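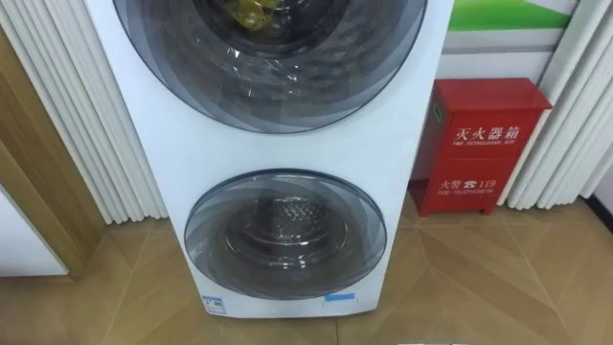

Chapter 5
Showing a Robot a Task: Hand Guiding and Remote Control

Napaporn Ruangrit and Snežana Jurić

Learning outcomes

On completing this chapter, the student should be able to:
distinguish between hand guiding and remote control as ways of demonstrating a task;
divide a household task into stages suitable for demonstration;
prepare a work area and record its condition before a session begins;
judge whether a recorded demonstration should be kept, repeated or discarded.

5.1 Introduction

The previous chapter dealt with tasks written out in advance as a list of positions. Many tasks in homes and service buildings cannot easily be described in this manner. The door of a washing machine must be approached from a suitable side, pulled with moderate force and followed along a curve as it opens. A person does this without thought, yet would find it difficult to state the movement in numbers. Demonstration allows the person to supply the movement directly.

The task used throughout this chapter is the loading of a stacked washing machine with two round doors, a larger one above and a smaller one below. The two doors call for different arm heights and are treated as separate tasks, even where the instruction given to the robot is almost the same.

5.2 Two ways of demonstrating

In hand guiding, the teacher holds the arm and moves it through the task while the joints are recorded. The teacher feels the resistance of the door through the arm itself. The method is easily learned, but the teacher's body may block the view of the cameras, and work close to the floor soon becomes tiring.

In remote control, the teacher stands apart and moves a pair of handles, or a smaller copy of the arm, which the robot follows. The cameras then record the work without the teacher in the way. Against this, the teacher may feel little or nothing of the contact between hand and door, and new teachers commonly pull too hard.

The Carnora course, from which the exercises are drawn, introduces hand guiding first and requires 82 accepted demonstrations by remote control before a student may work without supervision.

5.3 The work area

The position of the appliance and of everything beside it should be noted before the first recording. Glossy floor tiles and tinted door glass both produce reflections, which change with the lighting and with the position of the blinds. Protective film left on a door may add further highlights. A fire extinguisher box standing next to the machine is to be left in its place and kept within reach, and the path of the arm planned accordingly.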